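分类：软件折腾 / 更新记录
阅读时间：3 分钟

Flivska 的新版本上周装上了，用了几天，记一下。

先说为什么要升。我一直拿它管本地的音乐和播客文件，旧版本在重建索引的时候会卡死，进度条走到一半就不动，只能强制退出。我的库有将近3000个文件，每次重来都要等很久。论坛上 Bent Ingvarsson 发过一个帖子，说问题出在封面缓存，把缓存文件夹整个删掉就能过去。我照做了，能过，但是过两天又卡。

新版的更新说明很短，只写了“修复索引相关问题”。装完以后我先备份了数据库，再点重建，一次就走完了。之后又试了两遍，都没有再卡。

有几处改动说明里没写，是我自己碰到的：

播放列表的导出格式变了，默认是新格式，旧的播放器读不了。设置里可以改回去，在“高级”最下面那一栏。

快捷键被重置了。我原来把“跳过片头”设成了空格加方向键，现在要重新设。

智能列表多了一个条件，可以按“上次播放距今”筛选。这个我等了很久，现在用来把半年没听过的专辑挑出来，每周听几张。

不好的地方也有。启动比以前慢，冷启动要等五秒，旧版差不多点开就能用。标签编辑器里输入中文的时候，候选框会跑到窗口左上角，挡住曲名。我给作者写了邮件，Guðlaug Vigfúsdóttir 回得很快，说输入法的问题已经知道了，下一版会改，启动慢的事她要再看看日志。日志我昨晚发过去了。

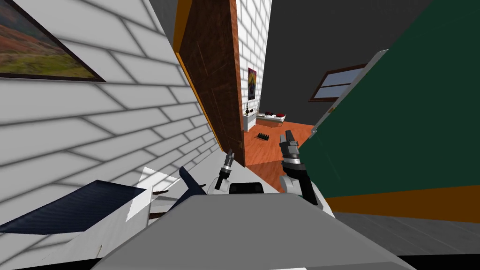 房间一角的渲染图：白砖墙、木门和挂画。

同步功能我还是没开。它要走 Grasden 的账号，免费的只能绑两台设备，我有三台。现在的办法是每周手动把数据库拷到移动硬盘上，再拷到另外两台机器。麻烦一点，不过没出过错。

还在用旧版的人，如果没有碰到索引卡死，可以等下一版再升，尤其是经常要改中文标签的。要升的话先备份数据库，Windows 下在用户目录的 Flivska 文件夹里，把整个文件夹复制出来就行。快捷键最好也截个图，新版没有导入的入口。

下次打算写写怎么用智能列表清理重复曲目，规则已经写了一半，还有几张现场专辑老是被误判成重复。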